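Storing nail varnish at home: notes on boxes, temperature and thinning
2006-04-07
By Kumiko Shibata

Nail varnish thickens when solvent evaporates past the cap. The rate depends on how clean the neck of the bottle is and how warm the bottle is kept. Both can be controlled at home at very little cost.

Clean the neck first. Dampen a lint-free pad with acetone, wipe the threads and the rim, and let them dry before closing the cap. Do not use cotton wool, as the fibres stick to the varnish and hold the cap off its seat.

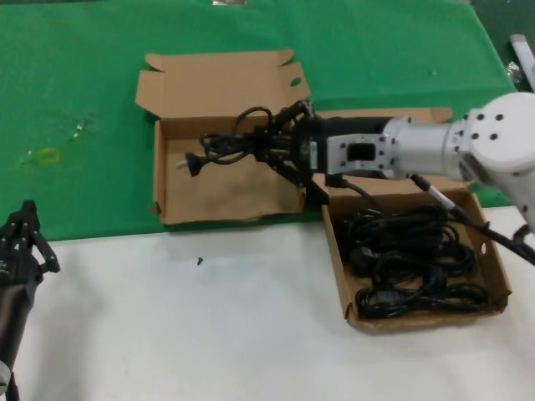 Photo: Osamu Ueda

Store bottles upright. A bottle on its side leaves varnish on the threads, and the cap then bonds to the glass. If a cap has already bonded, stand the neck in hot tap water for 2 minutes, dry it, and turn it with a rubber band wrapped round the cap for grip. Pliers crack the plastic.

Keep the store below 20 degrees. A bedroom cupboard on an inside wall is normally suitable. A bathroom shelf is not, and neither is a windowsill – daylight fades pinks and neons well before the varnish itself goes off.

A shallow cardboard box with a hinged lid is adequate for a small collection. Cut dividers from the same card, slightly lower than the shoulder of the bottle, and slot them together halfway up.
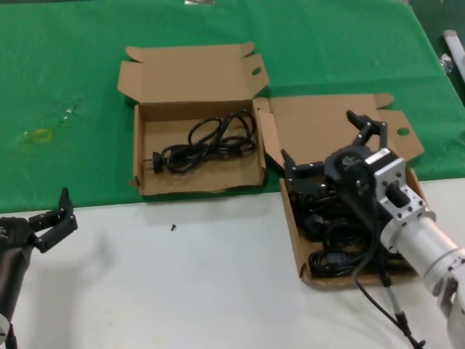
Mark the base of each bottle, on a small paper label, with the month it was opened. Mine say March or earlier at present. The cap is the wrong place for a label, as caps get swapped between bottles of the same make.

For larger numbers I use the Gandby drawer insert, which holds 264 bottles of the ordinary round type. Square bottles fit only in the outer rows. Kimie Ishida keeps hers in a Plastomeck tray and reports that the lid bows if the tray is filled to the corners.

Thin with varnish thinner only. Add two drops, close the bottle, roll it between the palms and leave it for an hour before judging the result. Remover breaks down the film and the colour will chip within a day. Shaking introduces bubbles – roll, always.
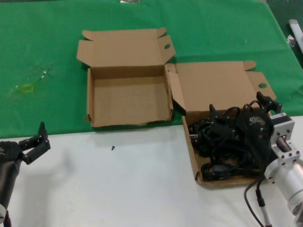

Two cardboard boxes with their lids open.

Glitter varnishes settle and need rolling once a month. Discard any bottle in which the layers will not recombine. Take old varnish to the hazardous waste point and keep it out of the sink.

Contact | Copyright 2006 Kumiko Shibata | Back to top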